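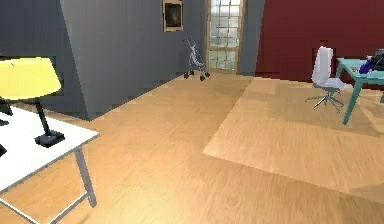 4.2 What changed for the staff at Hendriks

Before the trial, the evening round at the Hendriks office was walked by people, who closed doors, put chairs back and switched off lamps, and who did a good deal of talking along the way. We built the simulated rooms in Vimix so that the planner could practice the round, and so that the staff could look it over and tell us, very kindly, where we had it wrong. They were generous with their time, and we owe them most of what follows.

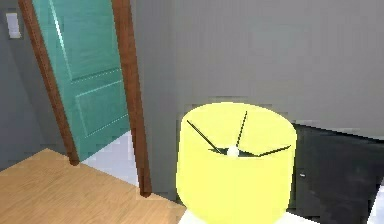

Figure 3. A room in the Vimix model, with a teal door standing partly open and a yellow lampshade nearby.

Did the robot take work away from anyone? The round itself went to the robot, and the nine people who used to share it kept their hours and moved to daytime duties.

That move was harder than we had expected. Several of them told us they missed the quiet of the evening – and the chance to notice small things, such as a loose hinge, that no form had ever asked them to report. We had logged 373 simulated rounds by then and had not thought of hinges once.
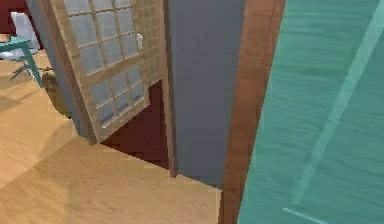
So we added a short note field to the planner, which staff fill in during the day in whatever words they like, and in February we began reading the notes together with them over coffee. The later rounds were planned with those notes in hand.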